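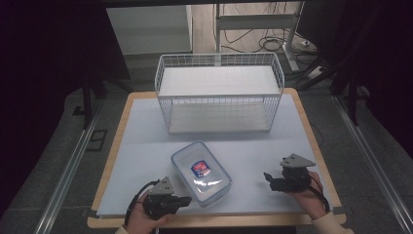 Care of the Hand-Held Gripper Station: Workshop Tips

These tips apply to the two-gripper station and are intended for all operators and for staff who service the grippers between sessions. They supplement the service sheet kept with each pair. Questions should be directed to Lakshmi Joseph.

Before a session

Check that the board lies flat on the table frame and that the tape at its near corners is holding. Replace tape that has begun to lift.

Each gripper has its own cable. Lay both cables so that they run down past the operator's hands and away from the work. A cable that pulls at the wrist will tire the operator and strain the connector. Cables on the floor should be gathered away from the operator's feet.

Open and close each gripper several times by hand before placing anything on the board. The jaws should move freely and come to rest fully open.

Inspecting the finger covering

The covering on the inner face of each finger is a wearing part. Inspect it every 50 cycles under even light, with the fingers open over a plain white surface. Look first at the upper edge and then at the lower inner corner, where fraying and small torn tabs are most often found.

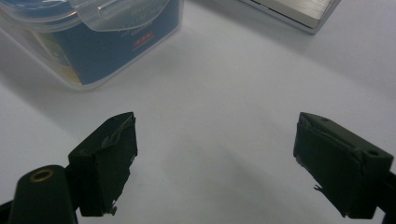 Fotley Workshop Services, Handling Equipment Section

Fingers in the condition shown, with frayed edges and torn scraps at the lower corners, are due for re-covering. Do not pull at a loose end, and do not press a lifted edge back into place with fresh tape on top. Added layers change the gap between the fingers.

To re-cover a finger:

1. Disconnect the gripper and set it on a clean bench.

2. Peel off the old covering completely, working from the loose end. Remove any adhesive that remains with a lint-free cloth and a small amount of isopropyl alcohol.

3. Apply the new covering in one piece, keeping it clear of the holes in the top face. Smooth it toward the tip. Wrinkles and folds along the upper edge should be worked out before the adhesive sets. 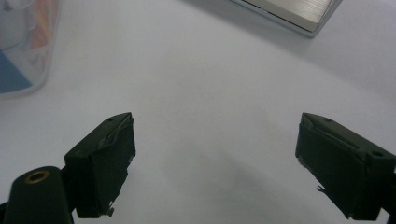

4. Trim the lower inner corner flush with a sharp blade.

5. Treat the opposite finger in the same way, even if it shows less wear, and enter both in the log.

Service interval

A covering may remain in use for up to 4,000 cycles if it passes inspection. The brass-colored ring in the gripper body should be wiped with a dry cloth only. Pairs that no longer open evenly are to be tagged and handed to Satish Bangera or Bindu Devadiga.

Last revised Thursday, September 15, 2022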